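19/08/2021
By the Skusora project lead

Hello again from Kunargate. You asked for a shorter report this time, mostly about money and what we plan to buy next, so I'll try to keep off the technical stuff (I get carried away, sorry).

The big one first. We haven't ordered the arm yet. I know the plan said we'd have it by now, but the Brultine quote came in with delivery, fitting and a service contract all rolled into one price, and I wanted it split up before I signed anything. They've sent the split version now and I'm glad I asked! The service contract was the bit pushing us over, and we can take it year by year instead of paying up front. That leaves us inside the equipment line with some 1,000 pounds to spare, which I'd like to keep back for fingers and pads. Those are the parts that wear out and they never seem to make it into anybody's budget.

While we've been waiting we've carried on in simulation. It costs us next to nothing beyond the computer we already had, and it's been a good way of arguing about sizes before any money goes out of the door. We've mostly been looking at the two-finger gripper, how far it opens and how it sits over the worktop, especially close to the edge where our bench is going to be tight. 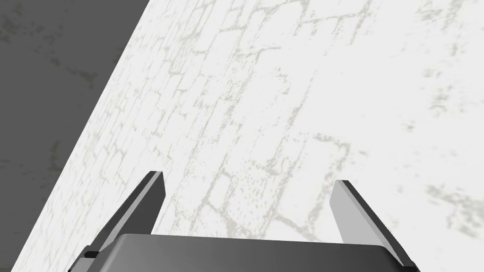

Could we just stay in simulation and skip buying the arm? Only for the planning side, because the grant is for a working bench that people can come and use, and we still need real figures on wear, set-up time and running costs.

On the gripper, I've got it down to 2 options. The cheaper one is fine on paper but the spare fingers only come as a full set, and at 6 weeks' wait that would leave us stuck if one got bent. The dearer one lets you buy a single finger. I'm leaning that way and I've put the dearer price in the attached sheet so there are no nasty surprises later.

The bench itself is coming from Dela Peña, who did our shelving. They've held their price from the spring, bless them, and they want a 20 per cent deposit. I'd like to pay that this month if you're happy.

Still to sort: insurance (two quotes in, waiting on a third), an extra socket on the far wall, and whether training days come out of equipment or staffing. Could you let me know on that last one? If the order goes in soon, we should have everything set up by November.

Contact: Skusora project office, Kunargate | © 2021 Skusora | Back to top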